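Progress report: the Trisgate surface pattern and wall covering scheme
March
By Bijan Shokri

We use cookies to remember your settings and to count visits to this page. Accept / Manage choices

The grant was given so that Trisgate could bring short-run printed wallpaper back to the old Cerard works and sell it to people who live within reach of the place. You asked for a plain account of how that stands at the halfway mark. Printing is going well enough. Selling is not, and I don't think the figures sent to you in the last quarter made that clear.

We promised 500 rolls by the end of the first year. We have printed them. Of those, 100 have been paid for, and most of that went on a single order from the Kalia tea rooms, who were also given a discount I wasn't told about until the invoice came back. The rest are on the racks. Earlier updates spoke of "stock placed", a phrase I have asked everyone to stop using. A roll left with a shop on sale or return has been lent.

The two trainees are the part I would defend to anyone. Both can now mix a colour to match a chip, set up the press and spot a drifting repeat before it has spoiled a whole length. One has already been asked about work elsewhere, and I would rather you heard that from me. If she goes, the training target is still met on paper and the press loses half its skilled hands.

On the paste-the-wall paper, the supplier's claim was that it would hang cleanly on bare plaster without lining. Our own trial in the stairwell lifted at the seams within the month. Tamuno, who sell us the base paper, blame the plaster. They may be right, but their leaflet says nothing about plaster needing a particular finish, and I have asked for a credit on the batch. No answer yet.

Pattern choice has been argued over more than it deserves. The public vote favoured the quiet leaf designs, and we printed those first. They are the slowest sellers. People stop at the loud ones — sky blue, with clusters of ovals in black, white and yellow over a thin white grid — and then mostly don't buy those either. I would not build a second range on the strength of people stopping. 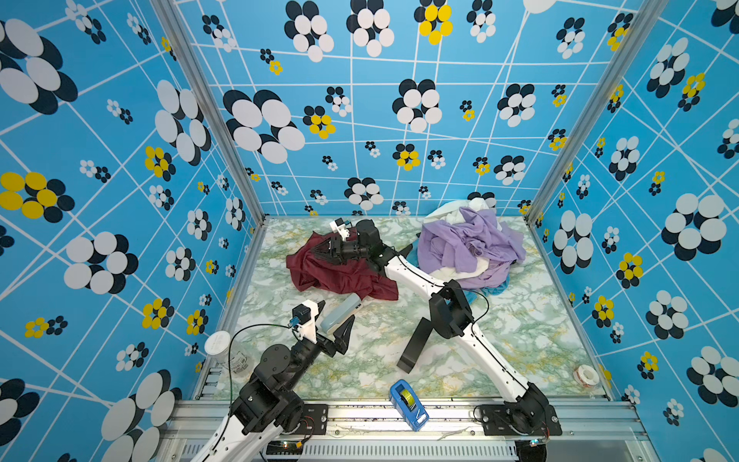 Sky-blue wall covering with oval flower clusters, seen with a marble-patterned surface.

For the next period I am asking for no new money. I would like leave to move the unspent launch budget into sample books, which shops have asked for repeatedly and which we cut from the first plan to save very little. I also propose to stop printing until half the racks are clear. The press team don't like this, and the rent on the works carries on whether the press runs or not — that cost is in the revised budget, on its own line this time.

Sales figures in the next report will show paid orders only.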